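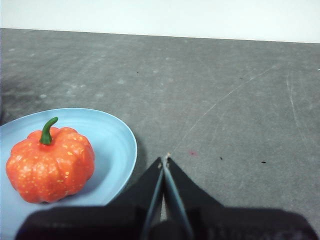

Progress report to Dretberg, January
Prepared by Nandini Alva, Wednesday, February 2, 2022

The play food sets for the Zumament kitchen corners are on schedule. We have sorted and cleaned 200 pieces, and 30 more are waiting for labels — mostly fruit. Pumpkins now go with the vegetables, as the centres asked.

Plates are behind. Plarkeck sent only some of the order and the rest is due this month. Colours will be mixed.

Spending to the end of January was $902. Ratih Purba will send the receipts separately. The first 10 sets go out once the plates arrive.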